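Clidbridge Robotics Club: your questions, answered

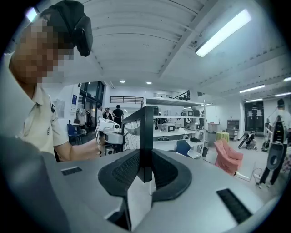 Club members with the hand-held grippers in the main room.

We get a good many emails between one term and the next, and a lot of them ask the same sensible things, so Afia Zakaria sat down with a large pot of tea and wrote out the answers. If yours is missing, do write to us anyway. We like hearing from people!

Do I need to know anything about robots before I join?

No, and please don't let that put you off. Some of our members came to us able to build a circuit in their sleep, and others had never held a screwdriver. You'll be paired with someone who has been coming for a while, and you can ask them the same question as many times as you like (most of us did).

What are you working on this year?

Our big project is called Kuruc, and the aim is to teach a robot arm to do small household jobs: putting a cup on a shelf, folding a tea towel, that sort of thing. We show it how by doing the job ourselves with a gripper held in the hand, while a small camera on the gripper records what happens. Each go at a job is one recording. We'd like 900 of them by the end of April, which sounds like a mountain, but they are short and you get quicker.

Is it hard to use the gripper?

It feels odd for the first ten minutes, a bit like eating with somebody else's chopsticks. You squeeze to close the fingers and let go to open them, and the knack is to move slowly and keep your elbow loose. We do ask everybody to spend their first evening just picking things up and putting them down before they record anything that counts.

Do I have to wear a headset?

Only if you're doing a job that needs one, and you can always say no. If you wear glasses, tell whoever is running the evening and they'll help you with the straps, which can be fiddly.

What happens to the recordings?

We watch them back together, throw out the muddled ones and use the rest for training. The program that does the learning is called Kato. It was started by two of our older members and has been patched by nearly everyone since, so if you enjoy tidying up other people's code, you will be very welcome indeed.

Do you enter competitions?

Yes, the Nustevik Cup. Each team gets 3 tries at a table-clearing task, and the best one counts. You don't have to take part to be in the club, though we're always glad of people to come along and cheer, or carry boxes.

How much does it cost?

Membership is £60 for the year, and that covers all parts and tools. If that's a stretch, have a quiet word with Afia and we'll sort something out.

Can I bring a friend or a parent?

Of course. Visitors just need to sign in at the door and mind the cables.

Page last updated 24 October 2019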